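Home | Reviews | Kits | Optics | About

Peltska Crystal Growing Kit, reviewed after one month

I bought this kit to grow alum crystals at home with my nephew. I studied some physics long ago, so I wanted also to understand why the faces come out flat. The box contains 200 grams of alum, two plastic jars, thread, a small thermometer and a booklet.

The instructions are short. You heat the water to 70 degrees Celsius, dissolve the powder, let it cool and choose one good seed. My first seed fell from the thread in the night, and I had to begin again. 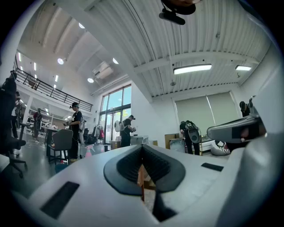
The second seed stayed in its place. When I took it out it was 47 millimeters long on the longest edge, with clean triangular faces and one cloudy corner. I think I moved the jar too early on that side of the growth.

The booklet is the weak part. It says the crystal "knows its shape," and this explains nothing. A few lines about slow faces and fast faces would help a curious child very much. The older Dollness kit had such a page, but its thread was worse. 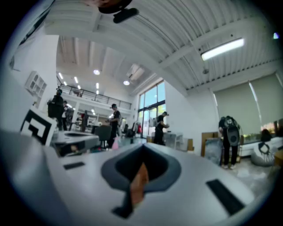

The thermometer reads 2 degrees too high when I compare it with my own. For this work it is acceptable.

I would buy the kit again, and I would find the theory in a library. Four stars from five.

Nicanor Solís, November 2021

Contact | Copyright Drerkerix Reviews | Back to top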